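I moved the phone charger out of our bedroom in October, and my sex life got better. I know how that sounds. I rolled my eyes at the same advice in magazines for years, usually while reading the magazine on my phone, in bed, next to my husband, who was reading something else on his.

We've been married ten years. We like each other a lot! But somewhere after the move to Vosdale we slid into a routine where the last thing either of us touched at night was a screen. No fight, no big dry spell that anybody cried about, just a lot of "tomorrow, babe" and then tomorrow being exactly the same. I didn't even notice until I tried one of those couples' apps (Nindis, the one with the little question cards) and it asked when I'd last kissed him for longer than a second. I had to think about it. I had to think about it for a while, and then I closed the app and felt pretty lousy.

So we talked. It was a bad talk, to be fair to everyone who has ever had one. I said I missed him and he heard that he was failing at something. He said he was tired and I heard that he wasn't attracted to me. We went around like that for most of a Grerora takeout order, and the noodles were cold by the time we got anywhere. What finally helped was when he asked what I wanted that evening, just that one evening, and I said I wanted to lie there with the lights low and talk and not have it be a test.

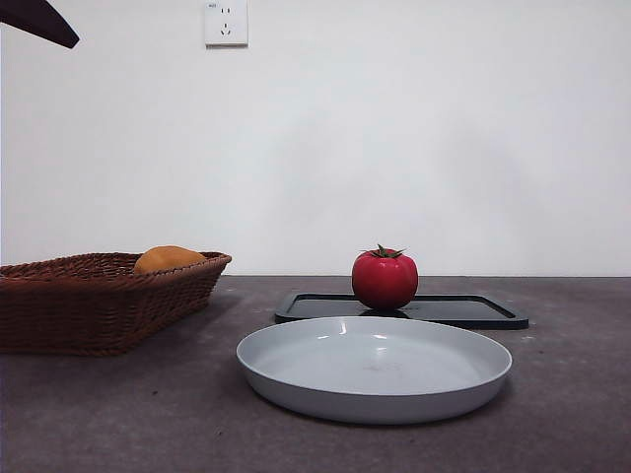
Desire, for me, is slow. I used to think something was wrong with me for that, because in movies people are always knocking lamps over in a hallway, and I'm more of a preheat-the-oven type. I need time with nothing else going on, and for years I gave that time to my phone instead. It's embarrassing how much of it came down to where the plug was. Ours used to be right by my pillow, and if the only socket in the bedroom had been a little white square way up on the wall with nothing plugged into it, I'd probably have figured all this out by the time we unpacked. Now the charger lives in the kitchen and I have a wind-up alarm clock that is much too loud.

The first few nights were awkward, I won't lie. We lay there like two people waiting for a bus. He told me a very long story about a parking ticket. Then on night four I put my cold feet on him and he yelped and we both got the giggles, and, well, you can fill in the rest.

It isn't every night now, or anywhere close, and I've stopped keeping score (I did keep score, in my head, for an awfully long time). Some nights we read paper books and one of us is snoring by 10. But there's a lot more kissing that isn't leading anywhere in particular, and I've gotten better at saying what I like out loud, in actual words, which at my age I really thought I'd have mastered already.

We're going to Esteves for a long weekend soon, and he has already asked if the chargers are coming. I said one. It can stay in the car.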